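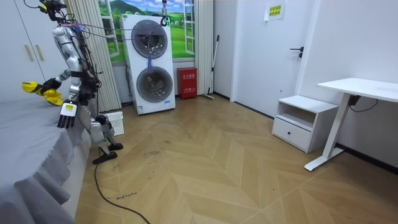

Jade Charbonneau asked whether clothing should be sorted on the bed at all, given that the bed must be made before the room is signed off. It should. In a small room the bed is the largest clear surface available, and the procedure below is arranged so that garments are dealt with first and the sheet is left until last.

Lindsay Residence - Room Care Procedure 3053
Revised June 12, 2023

Step 1. Clear the bed
Lift garments from the bed one at a time. Check pockets and turn sleeves right side out. Place items for washing in the plastic basket on the floor and return clean items to the wardrobe. Keep the basket close to the bed but out of the walkway.

Step 2. Load the washer
Wash light and dark items separately. Residents who share a machine should remove their laundry within 2 hours of the end of the cycle.

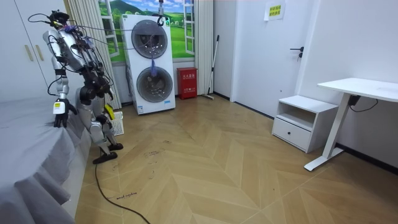
Bed, wardrobe and stacked laundry unit, with the basket on the floor.

Step 3. Smooth the fitted sheet
Begin at the corners. Pull each one fully under the mattress - a corner that is only hooked over the edge will slip. Then draw the fabric from the middle of the bed toward the sides with a flat hand.

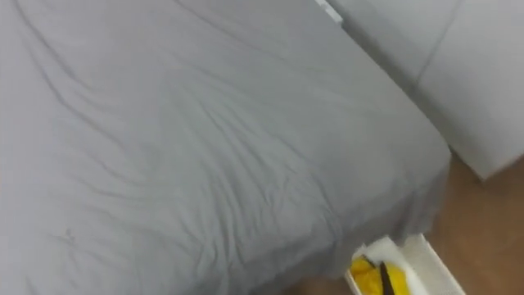
Long diagonal creases generally mean that one corner is pulled tighter than the one opposite. Release the tighter corner, reset it, and smooth the sheet again. Small ripples are acceptable. A sheet with a visible mark should be changed and the mark treated before washing.

Replacement sheets may be requested at the Norklow desk, with a limit of 2 per resident. Requests left over from February must be submitted again.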